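Farnon releases planning software that lets sorting arms change their minds

Software company Farnon has released a new version of its motion planner for robot arms, adding a feature that lets an arm drop its chosen target and pick a different one partway through a reach. The update went out to existing customers in March, and a version for outside developers is due later in the year.

The planner, called Zolten, decides which object an arm should pick up next and how it should get there. Until now it made that decision once. When the arm set off toward a part, it kept going until it had either gripped the part or run out of time, even if the part had rolled away or a better choice had come up next to it.

With the new version, the software checks its choice 6 times a second and can redirect the arm without bringing it to a stop. Liesbeth Hermans, who leads planning work at Farnon, said the company had been asked for this by customers who handle small mixed parts.

"If you watch an arm on a busy table, a lot of the lost time is in finishing moves that no longer make sense," Hermans said. "The arm gets to where the part was, finds out it can't close on it, backs off and starts over. We wanted it to give up sooner."

Most of the development was done in simulation. Farnon built a set of 1,372 virtual tabletops, each with colored blocks and bars in different sizes and at different angles, and ran the old and new planners on all of them. The objects are plain shapes on purpose, Hermans said, so that a failed pick can be traced to the planner and not to a camera that misread a shiny surface.

The tests use a wrist view, looking out past the gripper fingers toward the table. Short blocks are mixed with longer bars, and some layouts leave one object well away from the others. Shadows are left on, including the one cast by the gripper itself, and the perception part of the software has to learn to ignore them. 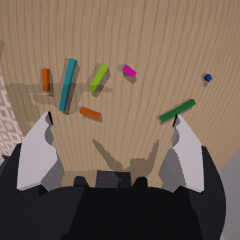

What changed in the tests

Farnon said the new planner cleared its test tables with fewer abandoned grasps than the old one. The biggest gain came on layouts where long bars lay close to one another at different angles, which leaves little room for the fingers to come down on either side. On tables with only a few well-spaced objects there was almost no difference between the two versions.

There was a cost. Early builds of the feature switched targets too easily, and the arm would hover between two parts that scored nearly the same. The developers fixed this by adding a small penalty for changing course, which grows as the gripper gets closer to the part. Users can adjust the penalty in a settings file or turn off switching altogether.

The company also changed the way the planner reports what it is doing. Each change of target is now written to the log with the scores of both objects, so that an operator can see why the arm turned away. In older versions the log recorded only the final grasp.

First users

Platitex, which makes molded fittings, has been running the update on 2 of its sorting cells. Riet Timmermans, the production engineer in charge of the cells, said setup took most of a Sunday, and that the new settings file did not accept values copied over from the old one.

"The documentation was thin on that point – we had to call them," Timmermans said. "After that it ran. I see less backing off than before, and the log is much easier to read."

She said the plant would wait until it had been through a full change of product before putting the software on its other cells.

A second customer, the packaging firm Cieślak, is still testing in simulation and has not yet moved the planner to its own arms.

Farnon said the update runs on the same computers as the previous version, although it uses more processor time while the arm is moving. Customers who already run their machines above 70 percent load are advised to lower the checking rate. A fix for the settings file problem is planned for the next minor release, along with a tool that converts old files to the new format.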